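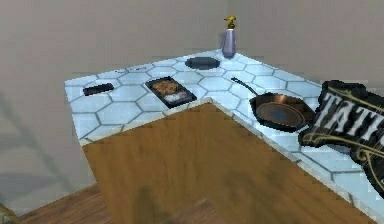 Accueil | Magazine | Météo | Régions | Archives

Grerevar, le matin d'après la grêle

Quatorze minutes. Pas plus. À Grerevar, en octobre, le ciel est passé du jaune au noir, puis les grêlons. Gros comme des noix, certains davantage. Les gens rentraient du marché, cabas sur la tête, sous les porches, n'importe où.

Au matin, bruit de balais partout. Verre, tuiles, feuilles hachées. La mairie compte 701 toitures touchées, chiffre provisoire, les hameaux du haut n'ont pas encore tous répondu. Deux blessés légers, sortis de l'hôpital le soir même.

Côté Erkance, la rivière a pris 20 centimètres dans la nuit. Rien de grave, mais la route basse est fermée et le car scolaire fait le détour par le plateau. Les serres Moser, à la sortie du bourg, ont perdu presque toutes leur vitres. Les plants de mâche, fichus.

Reste la question de l'alerte. Le service Esix, auquel la commune est abonnée, a bien envoyé un message. À 17 h 14. La grêle tombait déjà. « On l'a lu sous la table », lâche une commerçante de la grand-rue, bâche à la main. La mairie dit attendre des explications.

Les bâches, justement. Il en manque. Une livraison est annoncée pour ce soir, et de la pluie aussi.

Ce site utilise des cookies pour mesurer son audience. Accepter | Paramétrer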